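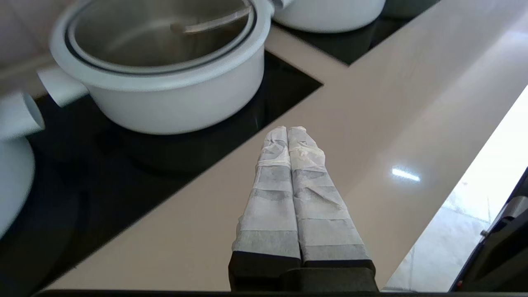
Castillo, septiembre

Asunto: Re: [cocina-compartida] La olla grande y el caldo del lunes

Hola a todos:

Contesto con retraso porque quería probar antes de opinar, costumbre que en esta lista tiene poco prestigio. El lunes hice el caldo según el método que Benjie Calimlim defendió aquí con tanto ardor: huesos tostados, agua fría, nada de sal hasta el final y 8 horas a fuego bajísimo. Salió bueno. También salió una factura de la luz que pienso enmarcar.

Copio lo que escribió Gwenllian Llewellyn la semana pasada, que me parece lo más sensato del hilo:

> Yo no paso de cinco horas con ternera ni de tres con pollo.
> A partir de ahí el caldo no mejora, solo se cansa. Y la
> cebolla, con piel, que da color y ahorra trabajo.

De acuerdo en lo del pollo. En lo de la ternera, tengo dudas: a las cinco horas el mío todavía no cuajaba en frío y a las ocho se podía cortar con cuchillo. Lo de la cebolla con piel lo hacía mi abuela, que jamás lo llamó ahorro de trabajo, sino «no ser tonta».

Otra cosa es la espuma. Llevamos 1.422 mensajes en el archivo de la lista y sospecho que la mitad tratan de si hay que espumar o no. Yo espumo los primeros veinte minutos, con el caldo apenas temblando, y luego lo dejo en paz. Si hierve a borbotones se enturbia, y entonces ya da igual lo que uno haya leído.

Para guardarlo, en tarros pequeños. Congelar tres litros en un solo bloque es una manera de no volver a tomar caldo hasta Navidad.
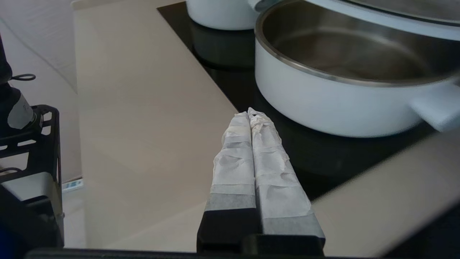
Reynaldo Bañez me escribió en privado que todo esto se arregla con una olla a presión, que en hora y media tiene el mismo caldo y que los demás cocinamos a fuego lento por vanidad. Le pedí permiso para contarlo en la lista y me lo dio encantado — creo que buscaba pelea. Añade que el secreto está en no soltar el vapor de golpe, sino esperar a que baje solo, y que el apio le parece un error en cualquier cantidad.

Lo del apio no lo pienso discutir por escrito. Lo de la presión sí me interesa: ¿alguien ha comparado los dos caldos con los mismos huesos? Inês Fonseca dijo que lo haría en primavera y seguimos esperando el veredicto.

Si alguien va a la carnicería de Isum, que pida rodilla y no caña, y que vaya antes de las once.

Un saludo,
Arnel Maglaya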